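Okay friends, a little thread about bread, because I've been meaning to write this up since October and my sister keeps asking me for the rye recipe (hi Mitra, it's coming, I promise!)

So I started baking our sandwich bread at home when the bakery on Kistel closed. I figured I'd last two weekends. That was 11 loaves ago and I still get a little giddy every time I lift the lid off the pot.

The rye one goes like this: 210 grams of dark rye, the same again of plain bread flour, a good spoonful of honey, salt, yeast, and warm water until it feels like thick oatmeal. Don't panic when it's sticky. It's supposed to be sticky!
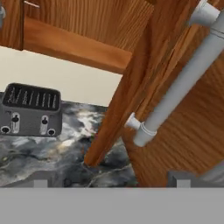
Then you let it sit overnight with a plate on top, and I do mean overnight — I tried to hurry it once before Hajnalka came to lunch and we all chewed very politely for a long time.

Caraway seeds if you like them. My husband doesn't, so I do half and half, and he always ends up with the wrong half anyway, poor man.

And please, please let it cool before you cut it. I know how good it smells. Go for a walk, call your mother, fold some laundry.

It keeps four days in a paper bag and makes lovely toast on day three, with butter and the sour cherry jam Sofia Mota sends us every fall. Mitra, tell me how yours comes out!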